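Hever Community Laundry
Progress report to the Clultesov Fund
Reporting period ending 6 December 2025
Prepared by Tormod Wallin

1. Service to date

The laundry on Estden Street remained open throughout the reporting period and completed 2,391 loads, of which 756 were washed free of charge under the hardship provision. Households registered for the service now number 225. Each household's washing is kept together from the front desk to the folding table, and dark and light items are separated before a drum is filled.

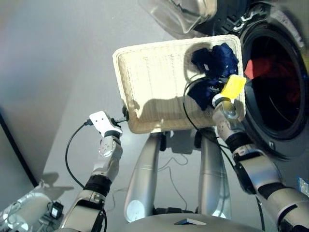 Lucyna Grabowska asked at the last review meeting whether households should be given a second basket, as many arrive with darks and lights already mixed and the sorting is then left to the desk. She would prefer that it were done at home. We have costed the proposal and will trial it with 63 households in January.

2. Handling and sorting

Sorting remains the slowest part of the work. Pockets are emptied, zippers closed and care labels read before anything goes into a machine, and items marked for hand washing are set aside. Most of the delays recorded this period arose at this stage. 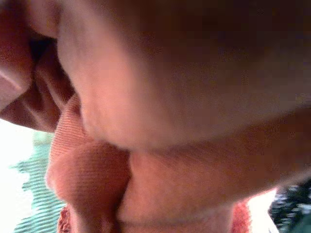
Staff training was revised in response. The new session covers label symbols, stain treatment and the dosing of detergent, and all desk staff have attended. Much of the work is still done by hand — a hand close to the cloth, as seen here beside a strip of red material, will find a forgotten coin or a loose thread sooner than any checklist. Red garments are now washed separately on their first visit, following two complaints about color transfer.

3. Premises

The MacPherson lease has been renewed on the existing terms. Repairs to the rear drain are finished, and the folding table has been moved nearer to the dryers. 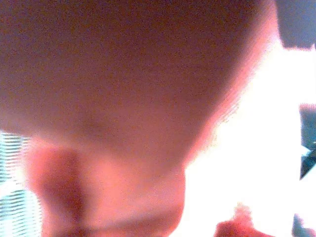 The shelving for completed orders is still outstanding. The supplier has confirmed delivery in January, and the cost remains within the approved budget. We request the Fund's agreement to carry the unspent shelving allocation into the next period.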